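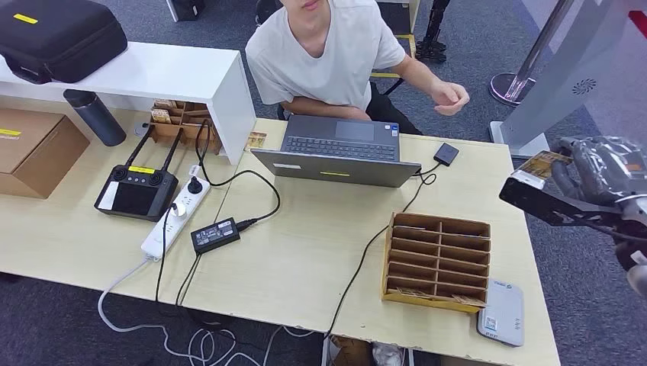 Two Desks and One Power Strip

Saturday, February 6, 2021
By the Clirkbridge Magazine home desk

When I moved to Redthorpe, I believed that a work table is only a table. You put it near the window, you put a chair behind it, and the work begins. After one winter of working from home I see that the table is mostly a question of cables.

Many people in our town have solved the lack of space in the same way. They push two small desks together and call it an office. Light wood is the favorite, and the desks do not always stand in a straight line. One can run at an angle to the other, and then the laptop has its own place in front of the chair while the second desk takes everything else: the controller with its antennas, the adapter brick, the plugs.

The power strip is the true center of such a table. It wants to live on the floor, but on the floor you must kneel to reach it, so sooner or later it climbs up and lies across the wood. I measured my own desk, and the strip with its plugs and cords takes more room than my notebook and my cup together. The cords go over the edge and down, and there the dust collects.

At Prudholm, a furniture shop on the Rana road, they sell a metal tray that is screwed under the desk top and holds the strip. It costs 205 and needs 15 minutes of work with a screwdriver. I bought one in October. The strip is now out of my sight, but I still have to bend when I want to pull a plug out, and for a charger that I use every day this became tiring. So the small charger stays on the table, near the right hand, and its cable has a clip at the edge.

A low shelf beside the desks helps more than I expected. The big cases and bags can stay on top of it, where the arm can reach them without the chair moving. A white shelf unit from the same shop costs 932. The long desk with a built-in cable channel, which I looked at for two weeks, costs 2980, and I left it there.

My last advice is about labels. Black adapters look all the same in the evening. I put a strip of paper tape on each one and wrote the name of the device with a pen. The tape must go on the brick and also near the plug, because these two ends are often far from each other.

Contact the home desk | © 2021 Clirkbridge Magazine | Back to top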